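Local workshop teaches its robot arm by hand, one pick at a time

If you have driven past the old Histel building on a Thursday evening lately and wondered why the lights are still on at nine, the answer is that people are in there showing a robot how to pick things up. They have been at it since August, and they have gotten pretty good at it.

The project belongs to Trelon, the small automation firm that took over the ground floor of the building last year, and it goes by the name of Idasetti. The idea is easy to explain over coffee and a good deal harder to carry out. A person guides the arm through a job, either by taking hold of it and moving it or by steering it from a set of hand controls across the room, and the computer keeps a record of every motion along the way. Do that often enough, with enough different things in the bin, and the arm should begin to manage the job without a person at the controls. Each of those guided runs is called a demonstration, and as of this week the team has recorded 1521 of them, which is a lot of reaching into a bin however you look at it.

The first goal was 1000, and it was passed on an ordinary afternoon with very little fuss (there was cake, but we are told there is often cake). The mix has shifted as the months have gone by. In the beginning nearly everything was done by hand guiding, with someone standing right at the table and walking the arm down to an object and back up again. That is a friendly way to start, and newcomers take to it quickly, but it is tiring on the shoulders after an hour or so. These days more than 600 of the recorded runs have come from the remote controls, and most of the regulars say they prefer to work that way now that they have the hang of it.

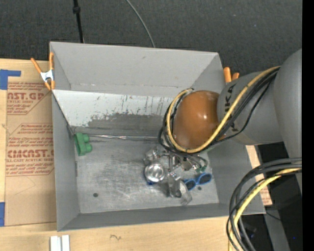

Getting the hang of it takes patience, though. Steering an arm from a distance is a bit like backing up a trailer - you know perfectly well where you want to go, and your hands do something else for the first few tries. New operators get two sessions of plain practice before anything they do is saved, and they are encouraged to go slowly. A calm, steady approach makes a much better lesson than a fast one with a lot of wobbling in it, and the same goes for letting go of an object, where beginners tend to hurry.

Shiny things and see-through things get extra attention. They can be a headache for a camera, with reflections that move around as the arm moves and edges that more or less vanish against whatever is behind them, so the team makes a point of coming back to them over and over from different sides. Items that lie close together are another favorite lesson. An operator has to decide which one to go for first and how to come in without shoving its neighbor, and those little decisions are just what the team hopes will rub off on the machine.

Missed grasps are kept too, as long as the operator recovers and tries again. It was a matter of some debate in the spring, when the first plans were being drawn up, and the people who wanted a tidy collection of perfect runs held out for quite a while. The current rule is that an honest miss followed by a good second try goes in the log with a note beside it - a run that ends in a tangle gets thrown out, and everybody goes and stretches their legs.

Altogether 47 people have taken a turn so far, among them a good number of students from the evening classes at Ouali, the training center down the street. Some came once out of curiosity and some have hardly missed a week. The center has been counting the hours toward its shop credit, and it plans to go on doing so through the winter term.

Next up is a change of objects. The group would like to bring in more soft goods, like cloth bags and gloves, and it has asked neighbors to drop off small household items they no longer need. Nothing with blades or batteries, please, and nothing bigger than a loaf of bread. A box has been set out inside the front door for the purpose.

Sessions run on Thursday from six until nine. No experience is needed, and first-timers are asked to come by a little before six to be shown where things are. Parking is behind the building, and the side door sticks, so give it a good pull.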